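Palska 桌面折叠垫（鼠尾草绿款）使用评测

评测对象为 Palska 的软包折叠垫，浅绿色，大号。用途是在桌面上叠衣、分拣和临时熨压。样品自购，从 Saavedra 的线上店下单，九月到货，到写稿时已累计叠衣 1,231 件次，按件登记，衬衫占一半以上，其余为 T 恤、薄针织和毛巾。

一、结构与尺寸

垫子由三层组成：表层为斜纹棉混纺，中层为闭孔泡棉，底层为带硅胶点的防滑布。四边包边，针距均匀，转角处有一处跳线，长度不到一厘米，未继续扩大。净重 2,442 克，用厨房秤分两次称得，结果一致。

厚度标称 12 毫米。游标卡尺测得四角均在标称值上，中心区域略低，推测是运输时卷曲受压所致，平放两天后恢复。表面没有印刷网格，也没有尺寸刻度。对需要统一折叠宽度的用户来说，这是明显的缺项，后文再说。

到货时为卷装，外套一层纸筒。展开后前端翘起，反向卷一次再放平，第二天早上可用。没有明显气味。

二、摩擦与支撑

折叠垫的核心指标有两项：表面对织物的摩擦，以及受力后的形变。摩擦太小，翻折时底层跟着走；摩擦太大，下摆和袖子拖不动，容易起皱。

表层对棉质衬衫的摩擦适中。把袖子向后背翻时，衣身基本不动；将整件衣服平移到垫子另一侧，也不需要抬起。对化纤运动衣偏滑，翻第二折时常有一到两厘米的错位，要用手掌压住中线。对毛巾则偏涩，但毛巾本身不需要平移，影响不大。

支撑方面，泡棉偏硬。手掌下压的凹陷在松手后很快回弹，没有留下痕迹。连续叠四十件衬衫，手腕外侧不觉得硌。直接在木桌上叠同样数量，骨突处会发红。这一项给高分。

底部防滑点在上漆木桌上表现稳定，在玻璃桌面上沾灰后会失效，用湿布擦净即可恢复。垫子悬出桌沿超过一掌时，边缘会下垂，叠好的衣服有滑落风险，不建议这样摆放。

三、衬衫折叠测试

测试用的是带领衬衫，这是最能暴露垫子问题的品类。领座有厚度，门襟有扣，袖口有双层布，任何一处都会让叠好的矩形不平。

步骤固定如下。扣上第一、第三和最末一粒扣，正面朝下铺平；左右各向中线折入，袖子沿折边回折；下摆上翻一次，再对折；翻面，整理领口。全程只用手掌侧面推平，不用折衣板。

主要误差出现在领和袖集中的一侧。这一侧层数最多，软垫会把一部分厚度“吃”进去，表面看起来平，拿起来又鼓。硬桌面没有这个现象，但硬桌面上扣子会顶起门襟。两者各有取舍，软垫的成品正面更平，侧边略松。

提拉下摆两角时，垫面的摩擦可以帮忙固定中段，边缘不易散开。若领子与袖子还堆在一侧，应先压平这一侧，再动下角，否则矩形会歪。

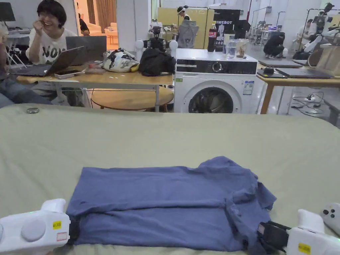
Eulalia Godoy 留言说，她用同款垫子大半年，衬衫侧边松的问题靠改顺序解决：先把领子翻起来压一遍，袖子不要叠在领子正下方，往下错开三指，厚度就分散了。她还提到，浅绿色不耐脏，深色牛仔裤叠过几次之后会蹭上一层蓝，中性洗涤剂能去掉大半，去不干净。

错开三指的做法已补测，有效。同一件衬衫，袖子错开后侧边高度低了将近一层布的厚度，叠放五件时整摞不再向一侧倾斜。代价是折后长度略有增加，放进浅抽屉前需要先量一下。蹭色问题在本样品上尚未出现，原因可能是测试中几乎没有牛仔裤。

四、清洁与耐久

标签写明不可机洗，只能局部擦拭。表层吸水偏快，水滴落上去三四秒即渗入，没有防水处理。附近若有饮料，建议放到另一张台面。擦拭后自然晾干需要一个下午，立放比平放快。

耐久方面，厂家标称泡棉可承受 2,000 次卷收。这个数字无法在短期内验证。本样品卷收次数很少，大部分时间平放，目前包边和表层均无起球。常用区域的绿色比四角略浅，需在侧光下才能分辨。

熨压只测了低温挡。棉麻手帕与衬衫领尖没有问题，垫面无变色。中温以上未测，说明书也没有给出上限，不建议当作熨衣板使用。

五、对比

手头另有一块 Gristitz 的硬质折衣板和一块 Zurnbridge 的羊毛毡垫，放在同一张桌上对照。

Gristitz 折衣板：宽度统一，速度最快，T 恤一类几乎没有误差。缺点是板面小，大码衬衫的袖子会伸出去，铰链处容易夹住薄料。收纳体积小。

Zurnbridge 毛毡垫：耐热明显更好，可以直接熨。摩擦过大，针织衫拖动时会拉长，深色衣物容易粘毛。重量最大，铺开后不易移位。

Palska 折叠垫：手感和幅面居中偏上，适合衬衫比例高、叠衣时间长的场合。缺刻度，怕水，怕蹭色。

缺刻度可以自己补。用水消笔在垫面画两条平行线，间距取抽屉内宽减去两厘米，隔几周重画一次。用布胶带也行，但胶带边缘会勾住针织物，撕下后有残胶。

六、评分

支撑：9/10
摩擦：7/10（化纤扣分）
做工：7/10（跳线一处）
清洁：5/10
收纳：6/10
总分：7/10

每周只叠一两次、以 T 恤为主的家庭，买折衣板即可。衬衫多、习惯站着一次叠完一大筐的，可以考虑这块垫子，优先选大号，小号放不下完全摊开的长袖。Saavedra 店内同时有深灰款，表层材质标注相同，未测。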